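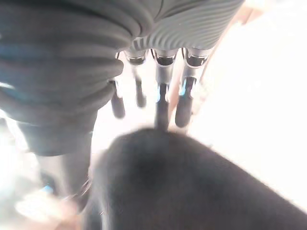
Leave the throw on the bed until the clothes are off it, is how Youssra Abdel Rahman put the main change in the bedroom procedure that Virnov introduced on Tuesday for its furnished apartments in Lunville and Salem. Staff had been stripping the bed from the foot, with the result that small garments went into the laundry bag inside the throw or the duvet cover.

The procedure applies to 206 apartments, each with one main bedroom. It covers mid-stay service, when the tenant still lives in the apartment, and full changeover between tenancies. Kitchens and bathrooms stay under the existing sheets. The text replaces two earlier versions, one for each town, that differed in the order of work and in what was to be done with personal clothing.

Under the new order, the bed is cleared before any bedding is moved. Garments lying on the throw are lifted one at a time, starting with the top item. Dark and white items are separated at this point and laid on a clean folding sheet, which is carried in with the fresh linen. Pockets are left closed. An item that is inside out is folded as found and is not turned. During mid-stay service the folded pile goes on the seat of the bedroom chair or, in bedrooms without one, on the foot of the made bed. It does not go on a nightstand.

The nightstand rule drew the most comments during the trial. Earlier practice in Salem was to move everything from the top of each nightstand to a tray, wipe the surface and put the items back. Tenants complained that chargers, glasses and medicine had changed sides. Staff now work around small personal items and wipe only the open part of the top. Lamps may be lifted by the base for dusting, never by the shade. Drawers are not opened during mid-stay service. At changeover all drawers are pulled out fully and checked to the back panel. With two nightstands to a bedroom, the list contains 412 of them, and each now has a line of its own on the changeover form so that left and right can be signed off separately.

Throws are the second large item. A bouclé weave has open loops on the surface, and these catch on rings, zippers, watch straps and the hooks of bras. Pulling a snagged garment sideways draws the loop out and leaves a flat track in the cloth. The procedure says to stop, hold the throw flat with one hand next to the snag and free the garment by moving it toward the point where it is caught. Drawn loops are not cut. They are worked back from the underside with a blunt needle by the linen room, and the throw is exchanged in the meantime.

Virnov has 576 throws in circulation across both towns. White throws are washed separately from dark clothing and from the navy bath mats used in some of the Salem apartments. The wash setting is gentle, with a low spin, and the throws are dried flat on racks. The linen room has asked that they no longer arrive knotted into a bundle with the sheets, a habit that stretched the corners.

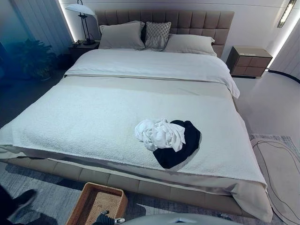

Platform bed with duvet and bouclé throw, two garments on top.

For the bed itself, the text gives a fixed sequence. The mattress is checked for position first, as it tends to creep toward the foot on a platform base. The bottom sheet is tucked at the head and then at the foot. The duvet is laid with its upper edge at the pillow line and its side edges level. A band of sheet may show between the duvet and the throw. The throw is spread last, over the lower part of the bed, and smoothed from the center outward with the flat of the hand. It may drape over the foot and both sides, but it should not touch the floor.

Pillows stand against the headboard with the closed end of the case toward the middle of the bed. The decorative cushion is placed in the center, between the two sleeping pillows. It is not karate-chopped. That instruction is new and is printed in capitals in the Salem copy.

Upholstered headboards are brushed at every changeover with the soft attachment of the vacuum, working down each channel and then along the seams between the panels. Dust collects in the seams and shows on lighter fabrics as a gray line. Padded base frames are treated the same way, including the side facing the wall where there is room to reach it. Spots are blotted with a damp white cloth. Colored cloths have been taken off the carts after dye was found on a base frame in Lunville in April.

The time allowed for the bedroom at mid-stay service is 26 minutes, including clothing. The earlier Lunville version set no separate time for clothing and treated it as part of general tidying, which led staff to push garments to one side and make the bed around them. The Salem version told staff to hang everything in the closet. Tenants there objected, mostly to worn items being put next to clean ones. Folding in place is the compromise. Tenants who want their clothes left entirely alone can say so on the service card, and the bed is then not made that day.

Shirts and sweaters are folded to a third of their width with the sleeves behind. Pants are folded along the crease or, where there is no crease, along the inseam. Underwear and socks are placed together under the pile and are not paired. Wet items are the exception to the whole section. They are hung over the bathtub or shower rail, and the bedding below them is changed even if it is not due.

Bookings, stock levels and damage reports for the bedrooms will be kept in Tiltine, the scheduling software that Virnov already uses for repairs. The changeover form is available in it now. The mid-stay form follows once the service card has been reprinted with the clothing option, and paper forms remain valid until then. Completed paper forms go to the linen room with the bags.

Tenants do not need to do anything before the next service. Questions about missing garments should be reported to the building desk with the day of service and a short description of the item. Linen bags are held unopened until noon on the day after service, so a report made before then can be checked against the bag from the same apartment.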